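Stockage des archives papier : ce qui change dans les locaux de Tovar

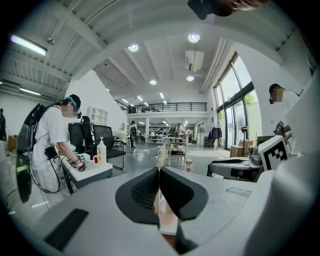 Une personne penchée sur une table blanche, sac noir au dos.

Le transfert des dossiers clos vers le dépôt de Tovar se poursuit jusqu'en décembre. Les services qui n'ont pas encore transmis leur bordereau de versement sont priés de le faire avant l'ouverture de la dernière tranche. Sans bordereau, les boîtes restent dans le service d'origine et ne sont pas enregistrées dans Plikeo.

Le local de conservation est réglé à 17 °C. L'hygrométrie est relevée chaque matin par Tshepo Sibiya et ne doit pas dépasser 60 %. Les relevés de l'été ont montré deux écarts, l'un et l'autre sur la travée nord - le joint de la porte a été remplacé et la travée remise en service. Les boîtes qui s'y trouvaient ont été ouvertes et contrôlées par sondage. Aucune trace de moisissure n'a été relevée.

Règles de conditionnement applicables aux versements :
- retirer trombones, élastiques et pochettes plastiques ;
- ne pas remplir les boîtes au-delà de la ligne de charge ;
- inscrire la cote au crayon, sur le petit côté ;
- joindre le bordereau en 2 exemplaires, dont un dans la première boîte.

Les plans de grand format ne relèvent pas de cette procédure. Ils sont conservés à plat chez Pirkholm, où Ya-wen Peng tient le registre des entrées. Les rouleaux encore stockés en couloir doivent lui être signalés avec leurs dimensions.

Pour les éliminations, le visa d'Ilona Bakos reste obligatoire. Plus de 200 boîtes ont atteint leur échéance - la liste est consultable dans Plikeo, rubrique « Sort final ». Une boîte sans visa est reconduite d'un an.

Les demandes de consultation sont à adresser à Herman Chin avant 15 heures pour une mise à disposition le lendemain matin.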